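Nachlass, Posten 316

Der Nachlass umfasste 3.372 Posten. Yakubu Ajayi hatte den Auftrag im August übernommen, nachdem das Büro Hidayat die Frist nicht halten konnte. Vereinbart war ein Verzeichnis mit Nummer, Gegenstand, Material, Zustand und Schätzwert in ganzen Kronen. Die Spalte Bemerkungen war vorhanden, sollte aber nach Möglichkeit leer bleiben. 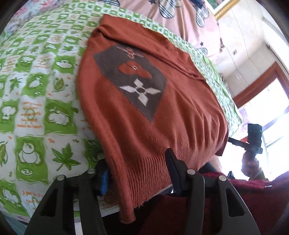
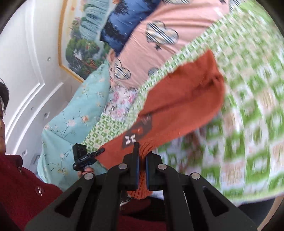 Strickpullover, orange-rostfarben, mit Blütenmotiven (erste Aufnahme); orangerotes Textil (zweite Aufnahme).

Die Verstorbene war Pegelbeobachterin in Koltham gewesen, am Unterlauf der Grinis. Sie hatte den Wasserstand zweimal täglich abgelesen und in Hefte eingetragen, auch nach der Stilllegung der Messstelle. Die Hefte trugen die Nummern 1 bis 155. Ajayi führte sie als einen Posten: Papier, liniert, Zustand gut, Schätzwert null.

Beim Prüfen der Bindungen stieß er auf eine Abweichung. In Heft 20 lag der Abendwert an mehreren Tagen über dem Hochwasser, das die Gemeinde amtlich verzeichnet hatte. Die Differenz betrug bis zu vier Zentimeter. Ein Ablesefehler schied aus, denn die Morgenwerte stimmten mit den amtlichen überein. Er verglich die Handschrift. Sie war gleichmäßig, die Tinte dieselbe.

Er rief in Umano an, wo das Archiv der Wasserbehörde lag. Man teilte ihm mit, der Pegel sei damals abends nicht abgelesen worden. Der amtliche Abendwert sei interpoliert. Ob er eine Korrektur beantragen wolle, dazu brauche es ein Formular und einen Berechtigten.

Ajayi sagte, er sei nicht berechtigt.

Er arbeitete bis zum Einbruch der Dunkelheit weiter. Posten 317 war eine Stehlampe, Posten 318 ein Satz Gewichte, unvollständig. Dann ging er mit der Taschenlampe zum Fluss hinunter. Die Pegellatte stand noch, die unteren Ziffern waren unter Algen nicht mehr lesbar -- die oberen schon. Er wartete, bis sich die Oberfläche beruhigt hatte, und las zweimal ab, wie es auf der Innenseite jedes Heftes vorgeschrieben war.

Im Haus nahm er Heft 155 aus dem Karton. Die letzte beschriebene Seite endete in der Mitte. Er zog eine Linie, setzte das Datum ein, 12. September 2025, und trug den Wert in die Abendspalte ein. Die Morgenspalte ließ er frei.

Danach änderte er im Verzeichnis den Eintrag zu den Heften. Papier, liniert, Zustand gut. Den Schätzwert strich er. Unter Bemerkungen schrieb er: Reihe nicht abgeschlossen.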